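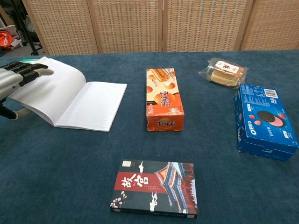

The table at the May open day, with the hand resting on the notebook.

Open Day Questions, Answered

I've been running the open days at Ladefoged for a while now, and my inbox fills up with the same questions every spring. So I sat down with a big mug of tea and wrote out the answers. If yours is missing, write to me and I'll add it (I do read everything, just slowly).

When is the next one?

We open up once in spring and once in fall. The spring one is in May. Doors are at 11 in the morning and the last demo starts at 4:30 in the afternoon. Dates go on the sign-up page first and on the board outside the building a bit later.

Do I have to sign up?

For the demos, yes please! You can walk in and look at the posters and talk to people without signing up, but the demo room is small and we only let a few people stand by the table at a time. Families can book as one group.

What does it cost?

Nothing. Parking is 5 dollars in the Dosville lot and that money goes to the city, so please don't yell at me about it. Street parking on the hill side is free if you don't mind the walk.

What will I see in the demo room?

A robotic hand working with ordinary stuff on a table. I know some people come hoping for a walking robot or something that does backflips, and we don't have one of those. What we have is a hand with dark jointed fingers and a table of things you'd find in anybody's kitchen or backpack. In the picture at the top there's a lined notebook, an orange box of cookies, a wrapped piece of cake, a box of Oreos with strawberries on it, and a book with 故宫 on the cover. That's "the Forbidden City," or the Palace Museum, depending on who you ask at our place — we've had that argument.

Why a notebook? Isn't that the easy one?

Oh, I wish. Paper is miserable. A box has sides and it stays the shape it is, but pages lift and slide and stick together, and the whole thing changes shape as you touch it. Quang Phan works on page turning and he'll talk to you about it for as long as you'll stand there. Ask him about glossy magazines if you want to see a grown man sigh.

And the cake?

Same kind of trouble, different cause. The wrapper is clear and crinkly, so it catches the light in odd ways, and what's inside is soft. Pick it up too gently and it slips, too hard and you've got crumbs. Kids always want us to try the cake first. We usually give in.

Can I bring something of my own for the hand to try?

Yes, and this is my favorite part of the day. Keep it smaller than a shoebox and lighter than a full water bottle. No glass, no knives, no live animals (we had a hamster request, I said no, I stand by it). Please don't bring anything you'd be sad to see dropped. It does get dropped sometimes.

Can I touch the hand?

Not while it's powered. After each demo Liên Hầu switches it off and anybody who wants to can bend the fingers and feel how the joints move. Go slowly and don't force the thumb. She'll tell you the same thing, more firmly.

Can I shake hands with it?

See above. But once it's off, sure, everybody does.

Is it doing this by itself, or is somebody driving it?

Depends on the demo! In some of them a person is steering it from the other side of the room, and in others it's running on its own. We say which is which before we start, and if we forget, shout. I'd much rather be asked than have people go home with the wrong idea.

How many people come?

Last year we had 800 across the day, and I'm told the Bristatlow science fair gets 2,000, so we've got some catching up to do. Mornings are busiest. If you don't like crowds, come after 3.

Is it okay for little kids?

Yes, all ages. Under 11 needs a grown-up in the demo room. There's a step by the table so smaller kids can see. It isn't loud, mostly a bit of whirring, and you can stand by the door and leave whenever you like.

Is the building wheelchair accessible?

The ground floor is, and that's where the demos are. Use the side entrance by the bike racks and ring the bell. If you need a chair, or a quieter slot, put it in the notes when you sign up and Thu Mai will set it up for you.

Can I take photos and video?

Photos, yes, no flash please. Video is fine too as long as you're not filming other people's kids. If you post something, we'd love to see it.

Can I eat the cookies?

The ones on the demo table, no. There's a snack table by the front desk with coffee and lemonade, and those cookies are all yours.

Do you do school visits?

We do, outside of open days. Rutilio Montes handles those and they fill up fast — get in touch at least a month ahead. Clundau Middle School has a standing visit every fall, so that week is always taken.

I missed my slot. Now what?

Come find me at the front desk. Somebody nearly always doesn't show, and I keep a waiting list on a clipboard. I can't promise anything, but most people on it get in by the last demo.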